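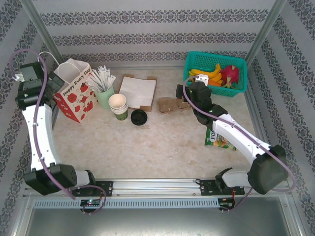
Vurkside, March

Sorting table FAQ
Put together in a rush by Sum-yee Kao. Ask Tsz-kin Chu if yours isn't answered.

What is the sorting table for?
Small household bits on their way to a new home. Stuff comes in by bag, gets sorted on the table, goes out by basket. No furniture, no mattresses, no white goods. Those go to the Brurkine store on the other side of the car park, ring first.

What can I bring?
Everyday things, clean, in one piece. Mugs, tins, brushes, toys, stationery, kitchen odds and ends. If you'd give it to a friend, bring it. If you wouldn't, please don't.

What don't you take?
Knives. Medicines. Anything with a petrol smell. Half-used paint. Opened food. Candles burnt down to the last inch (we get a lot).

Do I need to sort it first?
No. Nice if you do. Heavy at the bottom, breakables wrapped in newspaper, that's plenty.

Paper bag or plastic?
Paper shopping bags are best, they stand up by themselves on the table. Bin bags slump and then everything rolls out. Boxes OK up to 7 kilos. We don't give bags back unless you ask at the time.

Why does everything sit at the back of the table?
House rule. Back half is for things waiting, front is kept for working. Please stick to it, even if you're only putting something down for a minute.

What's the teal basket?
Plastic one, at the back. Ready to go. Once a thing is in there it's been looked at and it's spoken for, so hands off please, even if it is exactly the thing you've been after. Put your name on the list and we'll ring if another turns up.

Can I wash the tabletop with spray?
Damp cloth, bit of washing up liquid, dry it after. No bleach, no scouring pads. It's a pale top with a mottled pattern so small marks don't show much but rings from cups do. Keep drinks off it altogther.

And the wallpaper?
Leave it alone mostly. Dry duster, top to bottom. Hok-lam Chu tried a wet sponge on a leftover piece and the dark pattern smudged. No tape, no drawing pins, no notes stuck on it. Notes go on the Fluveck board by the door.

Where did the wallpaper come from? I want some.
We get this one a lot! End of line, pale grey with the dark bands, bought by Yi-chun Hung years ago. The shop has shut. We've got 13 rolls left and they are not for sale, sorry. If you're hanging something similar, start at the corners and get the bands level before you paste anything. Stripes that miss each other at a corner will annoy you for ever.

How many things go through in a year?
Last count was 3,453. That's items, not bags, a set of spoons counts as one.

Is there a charge?
Not for dropping off. Taking things away is pay what you like, tin's by the door. A full basket usually brings in some 200 over the month.

I left something in a bag by mistake. Can I get it back?
Maybe. Ring quick. Bags wait a while before sorting but once the basket's gone it's gone. Keys, cards and photos we always put by, they're in the drawer marked Su.

Can I help sort?
Yes please. Mornings from 9.30. Tsz-kin Chiang will show you round, takes ten minutes. Sleeves rolled up, long necklaces off.

Can childern come?
Over eights, with a grown-up who stays.

Parking?
Two spaces round the side, don't block the gate.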